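The woman who writes other people's goodbyes

The front room of the old station house in Sellach gets the sun until about three in the afternoon, and that is when its owner likes to have visitors. She has been writing obituaries and funeral addresses for families along this bit of coast for 12 years, first as a favour to a neighbour and then, as word got about, as something close to a full-time job. She would rather I left her name out of this. "It goes on nothing I write," she says, pouring the tea, "so it would look very odd turning up now."

She keeps a ledger, a proper one with a red spine, and the last entry on the day I called was number 502. Every one gets a line: the place, the month, how long the piece ran, and a word or two to bring it back to her. She lets me read down a page. "Bees," says one. "Never learned to swim," says another, and next to a farm over at Skorness, simply, "gates".

"He mended everybody's gates," she explains. "He'd be driving past and see one hanging badly and he'd stop. His daughters hadn't thought to mention it, they wanted his years on the parish council and the dates he served. I only heard because I asked what he kept in the back of the van. And at the funeral, that was what people came up and talked about."

Asking is most of the work, by her account. She will sit with a family for a whole afternoon if they'll have her, usually in the kitchen, and she doesn't take out a notebook for the first hour. She asks what was for tea when they were small, who did the driving, what songs got sung and how badly. The dates and the schools and the list of grandchildren can all be done over the telephone the next morning.

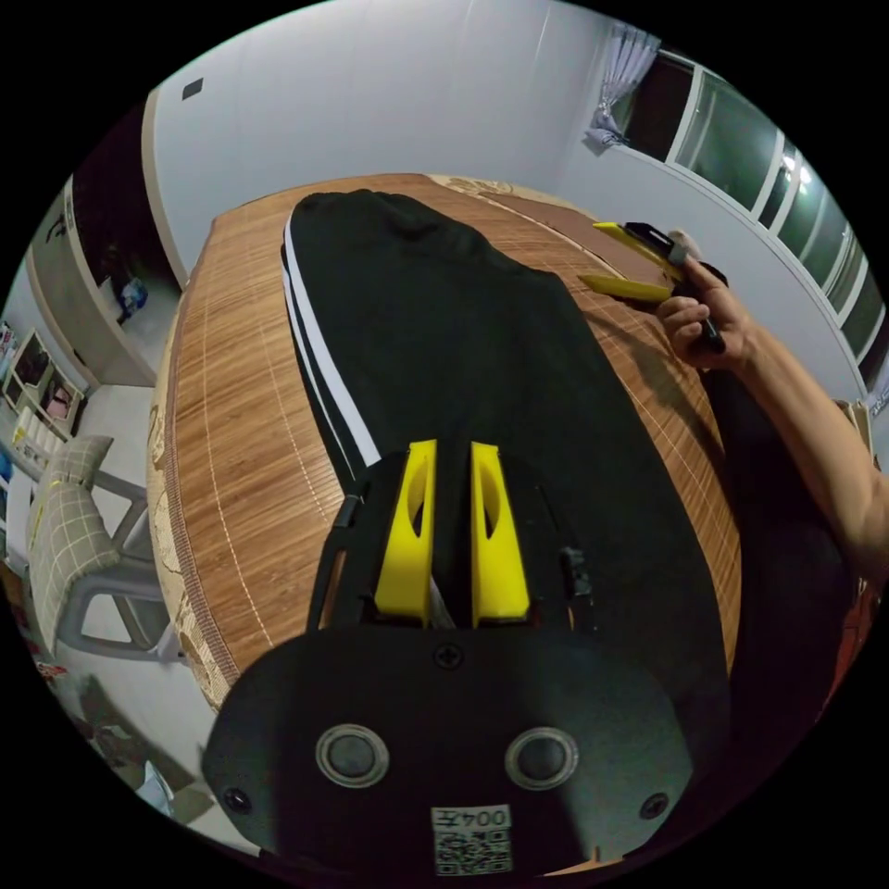 The spelling of names is the thing that keeps her awake. Early on she wrote a notice for a family called Mykhailiuk, who had come to Gonthorpe after the war and stayed, and the newspaper managed to print it wrongly in two different ways in the same column. "I'd sent it in right, I had it on the carbon, but that was no comfort to them. I went round with a cake and I cried more than they did." Ever since, she has read each surname down the line to the paper letter by letter, and then asked for it to be read back to her, and she doesn't mind a bit if they sigh.

Length is the other trouble. The paper charges by the line, and she tries to hold a notice to 1000 characters, which sounds generous until you have 9 grandchildren to fit in and a brother-in-law who mustn't be left out on any account. The church address can run longer, though she likes it short as well. "People are sitting on hard benches, in November quite often, and they're sad. You want to give them something to smile at and then let them go and have a sandwich."

I wondered whether she ever gets asked to tell fibs. She laughs at that, and has to put her cup down. Oh, constantly, she says. Every man was devoted to his garden and every woman lit up a room. She doesn't argue with it, she just keeps asking until something better comes along, and if a person was difficult she'll look for a kind way of putting it that everybody in the pews will understand. "Held firm opinions" has done a lot of service over the years.

And has she written her own? She has, it seems, and more than once, and it lives in the back of the ledger in pencil so that she can go on altering it. I asked if I might see it and was told, very nicely, that I could read it in the paper like everybody else. Then she cut me another slice of gingerbread and wanted to know all about my grandmother, and it was gone five before I thought to look at the clock.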